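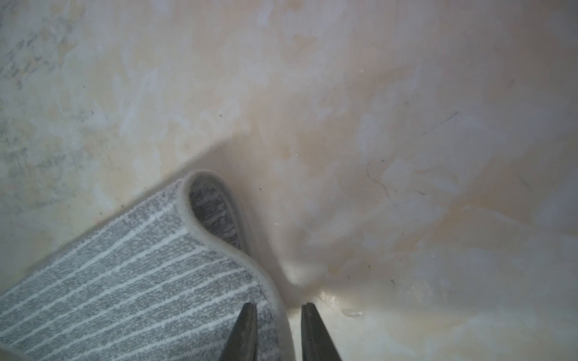

**gravelpit_jo** – 2023-08-14

ok so the striped gray cloth thing. Got two of them from the Losside outlet, the ones with the binding all the way around and the little hanging loop. Been using one as a counter cloth and as the thing I dry dishes on. Question is how do you all get it to lie FLAT. Mine curls at the edge every time I put it down. The binding is stiffer than the middle, I think thats what does it.

Also is it a washcloth or a drying mat. The label says neither. We have been arguing in this house for a week.

---

**tamsin_k**

washcloth. It has a loop. Mats don't have loops.

Curling is from the dryer. Hang it by the loop overnight, don't machine dry, problem gone.

---

**Waldemar Dudek**

Disagree on the dryer. I never machine dry mine and the edges still come up. The binding shrinks on the first hot wash and the terry doesn't, so it pulls. Wash cold from day one or live with it.

If it's already shrunk, this is what I do:

1. Soak it cold, wring it, don't twist. Squeeze.
2. Lay it stripes up on the counter and push out from the middle with flat hands. The side seam is the worst, it wants to stand up and wrinkle near the loop corner. Wipe the crumbs off first or they end up in the pile.
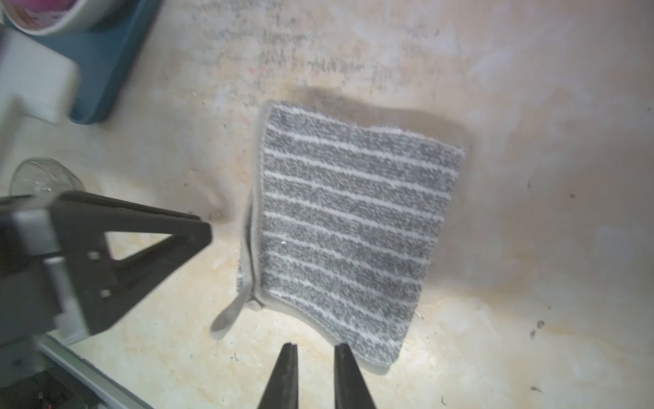 3. Heavy tray on top, an hour or so. Tray has to cover the binding, otherwise pointless.
4. Flip, tray again.
5. Hang it. Done till next wash.

---

**gravelpit_jo**

an hour under a tray?? for a dishcloth

---

**Waldemar Dudek**

You asked.

---

**pelletstove**

Skip all of it, get a proper drainer. Flikico has a ridged mat, I paid 352 for mine (crowns, before anyone yells) and cups drain in the grooves, nothing sits in a puddle. Cloth under glasses = musty smell by Thursday. My sister in law has the Mavel one and its the same thing with a worse lip.
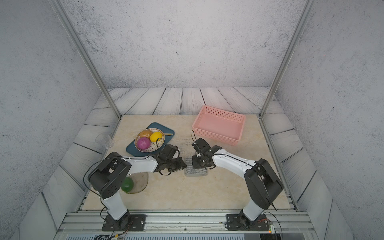 Back to the cloth tho. I do keep one, just not for drying. Its for wiping, and it lives folded over the sink edge. What I'd change is the clutter first, because theres no point having a flat cloth if there is no free counter to put it on. Clear drainer mat in the middle, pink basket behind it and off to the right, fruit on the tray over on the left, and then you can see what room you really have left. Mine was a mess before I did it that way. Cups still end up on their side, whatever, can't win them all.

---

**tamsin_k**

plastic drainer gets slimy. You have to scrub the grooves with a brush. The cloth you throw in the wash. Not even close for me

---

**pelletstove**

30 seconds with a brush. come on

---

**oda_p**

Have both, use both. Drainer for glasses, cloth for pans and big stuff. The basket is for things that are dry and waiting to go up in the cabinet – pink one from Park, holes in the sides so it airs out. Fruit has its own tray and stays out of the whole business.
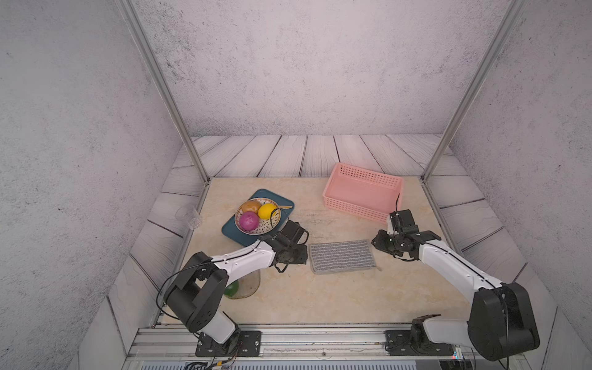
Only rule is the cloth goes in front, basket behind. Other way round you reach over wet pans to get at the basket and drip everywhere. Took me way too long to swap them. And no fruit bowl on the cloth pls, my husband does this, leaves a ring.

Oh and onions with the fruit, yes or no? He says yes. I say they make the pears taste weird.

---

**tamsin_k**

no onions with fruit. ever

---

**Waldemar Dudek**

They're fine for a couple of days in an open bowl. Potatoes are the ones I'd move.

---

**gravelpit_jo**

this got away from me lol. Ok trying the cold soak tonight, tray and all. Second cloth gets tamsins version, just the loop, no tray. Will post which one curls less. Still calling it a mat

---

**tamsin_k**

it has a LOOP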